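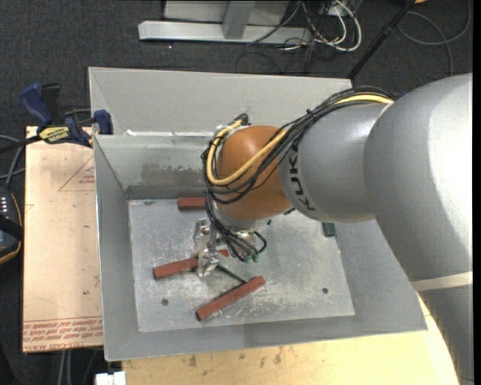

목록 | 이전 글 | 다음 글 | 스레드 보기 | 날짜순 | 답장

제목: Re: [작업장정리] 막대 담아 두는 통, 다들 어떻게 쓰세요?

안녕하세요, 답장이 늦었어요. 지난주에 메일 받고 바로 쓰려고 했는데 저희도 마침 통을 죄다 끄집어내 놓은 참이라, 정리 끝나고 써야지 하다가 이렇게 됐네요. 질문 주신 부분을 밑에 달아 놓고 하나씩 적어 볼게요. 길어질 것 같으니 커피 한 잔 하시면서 읽으세요 ㅎㅎ

> 저희는 짧은 막대를 뚜껑 없는 금속 통에 담아 두는데요, 바닥이
> 온통 긁혀서 보기가 영 그렇습니다. 매트를 깔까 하는데 써 보신 분
> 계신가요? 그리고 막대를 나란히 눕혀 두면 하루도 못 가서 다
> 제멋대로 돌아가 있어요. 칸막이를 넣자는 의견도 있고 그냥 두자는
> 의견도 있어서 여쭤봅니다.

바닥 긁힌 것부터요. 저는 그냥 두시라는 쪽입니다. 저희 통도 바닥이 사방으로 긁혀 있어요. 회색 통은 밝은 데서 보면 긁힌 자국이 더 도드라져서 처음엔 저도 꽤 신경이 쓰였거든요. 그래서 Clukix 매트를 사서 깔아 봤죠. 색도 마음에 들고 막대 내려놓을 때 쨍 소리도 안 나고, 처음엔 정말 좋았어요! 그런데 딱 2주 지나니까 모서리가 말려 올라오기 시작하더라고요. 말린 데에 막대 끝이 걸리고, 밑으로는 가루가 들어가고, 그걸 털려면 막대를 전부 빼고 매트를 들어내야 하고... 결국 매트는 걷어서 책상 서랍 안에 잘라 깔았습니다. 거기서는 아주 잘 쓰고 있어요. 맨바닥은 솔로 쓱 쓸고 걸레로 한 번 닦으면 끝이니까 저는 이제 맨바닥이 편해요.

긁힌 게 정 싫으시면 바닥판만 따로 갈 수 있는 통도 있긴 해요. Rorstead에서 나오는 깊은 통이 그런데, 판을 고정하는 나사가 바닥 쪽에 있어서 통을 뒤집어야 해요. 빈 통도 만만치 않게 무거워서 혼자 하시면 허리 나갑니다. 저는 한 번 해 보고 그 뒤로는 손도 안 댔어요.

막대가 돌아가는 건... 네, 저희도 똑같아요. 하나는 이쪽으로 비스듬하고 하나도 같은 쪽으로 기울어 있고, 또 하나는 뒤쪽 가장자리에 딱 붙어서 누워 있고요. 붉은 막대 몇 개가 바닥에 그렇게 흩어져 있으면 누가 일부러 던져 놓은 것 같아 보이잖아요. 예전에는 볼 때마다 가지런히 맞춰 놨는데 요즘은 안 합니다. 꺼낼 때는 조금 비스듬한 쪽이 훨씬 수월하더라고요. 나란히 바짝 붙어 있으면 손가락 넣을 틈이 없어서 꼭 옆의 것까지 같이 딸려 올라와요. 장갑 끼면 더하고요.

제일 성가신 건 가장자리에 붙은 놈이에요. 벽이랑 막대 사이에 틈이 없으니까 한쪽 끝을 눌러서 반대쪽을 띄우든지, 가운데로 한 번 끌어낸 다음에 잡아야 해요. 그래서 저희는 넣을 때 벽에서 손바닥 하나만큼 띄워서 놓자고 정해 뒀어요. 잘 지켜지느냐 하면, 음, 바쁜 날은 어림없습니다. 그래도 안 정해 둔 것보다는 나아요.

> 한 통에 몇 개까지 넣으시는지도 궁금합니다. 저희는 가득 채우는
> 편인데 밑에 깔린 걸 꺼내기가 너무 힘들어요.

가득 채우지 마세요!! 이건 좀 세게 말씀드리고 싶어요. 저희도 전에는 한 통에 막대를 19개 넘게 쌓아 놓고 썼어요. 자리를 덜 차지하니까요. 그런데 위에서부터 꺼내 쓰고 새로 들어온 걸 또 위에 얹으니까 맨 밑에 있는 건 몇 달이 지나도 그대로예요. 10월에 한 번 바닥까지 비웠더니 밑에 있던 것들은 먼지를 뒤집어써서 색이 다 흐릿하더라고요. 닦느라 반나절이 갔어요. 서로 포개져 있으면 하나 뺄 때 나머지가 와르르 무너지기도 하고, 손등 찍히면 그날은 종일 욱신거립니다.

지금은 바닥에 한 겹으로만 깔아요. 통이 좀 비어 보여도 그냥 둡니다. 대신 통이 늘어났죠. 지금 아홉 개 쓰고 있는데, 벽 쪽 선반 밑에 밀어 넣어 두면 지나다니는 데는 문제가 없어요. 통 높이를 선반 밑 높이보다 조금 낮은 걸로 고르셔야 해요. 저는 재지도 않고 주문했다가 두 개를 반품했습니다. Fillari에서 샀는데 반품 받는 건 친절했고 배송비는 제가 냈어요. 눈물...

칸막이도 써 봤어요. 얇은 판을 세워서 끼우는 거요. 길이가 전부 똑같은 막대만 담으실 거면 괜찮을 것 같아요. 저희는 길이가 제각각이라 긴 게 칸을 넘어가고, 그러면 비스듬히 걸쳐지고, 그 위에 또 걸쳐지고 해서 오히려 더 엉망이 됐어요. 칸막이 판이 휘면서 빠지지도 않아서 망치로 톡톡 쳐서 뺐네요. Makowska 쪽 작업장에 놀러 갔을 때 보니까 거기는 칸막이 대신 바닥에 유성펜으로 선만 그어 놨던데, 그건 괜찮아 보였어요. 선을 넘어가도 걸리는 게 없으니까요. 다만 바닥이 많이 긁히는 통이면 금방 지워지겠죠? 얼마나 자주 다시 긋는지 물어본다는 걸 깜빡했어요. 혹시 이 목록에 그쪽 분 계시면 알려 주세요.

> 색을 칠해 두면 구분이 쉬울까요?

저는 찬성이요. 회색 통 안에 회색 막대가 들어 있으면 진짜 안 보여요. 특히 저녁에 불 한쪽만 켜 놓고 찾을 때요. 붉은 기 도는 갈색은 회색 바닥에서 눈에 확 들어와서 저는 그 색이 제일 좋더라고요. 노란색도 잘 보이긴 하는데 때가 너무 빨리 타요. 파란색은 생각보다 어둡고요. 색으로 길이를 구분하는 것까지는 저는 못 하겠던데(색이 셋만 넘어가도 뭐가 뭔지 까먹어요) 기억력 좋으신 분은 해 보셔도 되겠네요. 칠하실 거면 끝면까지 꼭 칠하세요. 통에 넣고 위에서 내려다보면 윗면만 보일 것 같은데, 옆으로 기울어 있을 때는 끝면도 꽤 보이거든요.

아, 그리고 여쭤보신 건 아닌데 청소 얘기 하나만 더요. 저희는 화요일 아침마다 통을 하나씩만 비워서 쓸어요. 전부 한꺼번에 하려면 날을 잡아야 하고, 날을 잡으면 꼭 무슨 일이 생기잖아요. 하나씩 돌리면 금방 끝나고, 비운 김에 안에 굴러다니던 나사며 케이블 타이 자른 꼬투리도 나와요. 연필도 나왔습니다. 빗자루는 짧은 손잡이 솔이 제일 낫고요, 구석은 못 쓰는 칫솔로 파내면 돼요. 진공청소기는 구석에 낀 건 잘 못 빨아들이더라고요.

매트 남은 조각이 아직 있으니까 한번 깔아 보고 싶으신 분은 말씀하세요. 폭이 좀 좁긴 한데 시험 삼아 써 보시기엔 충분할 거예요. 택배로 보내 드릴게요.

그리고 통 바퀴 얘기는 다른 분이 새 글로 올려 주시면 좋겠어요. 저희 건 바퀴가 없어서 제가 할 말이 없네요. 사실 하나 달아 볼까 싶어서 저도 듣고 싶어요!

그럼 다들 손 조심하시고요.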